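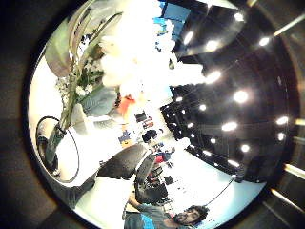

Hand gripper comparison: FAQ

What are you comparing?
Two hand-held grippers, the Brerlow and the Voß. Same camera, same tasks, same people holding them. We want to know which one to order more of.

Why fisheye?
Wide view, less swinging around to find things. Price is that the rim bends a lot, and ceiling lights take up a good part of it if you carry the tool pointing up. Big bright areas blow out completely. Exposure lock is on the list.

Do people end up in the recordings?
Yes, faces too. Ask before you start. If someone says no, wait till they are clear of the room.

Can I start recording and then walk to the table?
Please dont. Tool at the table first, then record. Otherwise we trim it by hand.

What happens when something pale gets right up to the lens?
It fills nearly the whole view and you get a bit of tabletop along the top. Cups and bottles end up squeezed at the rim. Tracking has very little to hold on to there. Mark those clips "close" in the sheet, don't delete them.
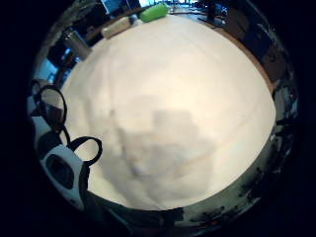
Which one grips better?
Too early. Brerlow closes softer, Voß is faster but my thumb hurts after 23 runs. Henrike Engelhardt likes the Voß. Ida Haberkorn doesnt.

How many runs do you need?
400 per gripper. Then we look at the numbers, not before.

How big can a clip be?
3000 frames max. Longer ones get split on import and the timestamps drift.

Which controller?
Eltimix for both. We tried Sterulon in January, it dropped the connection three times in one afternoon. Might retry with the new firmwear.

Cable keeps catching on my sleeve?
Run it over the forearm, strap below the elbow. Leave slack at the wrist.

Can I swap fingers between the two?
No. Different screws.

Where do I report a bad clip?
Sheet, last column. Clip number plus one line on what went wrong. Questions about the sheet go to Ida.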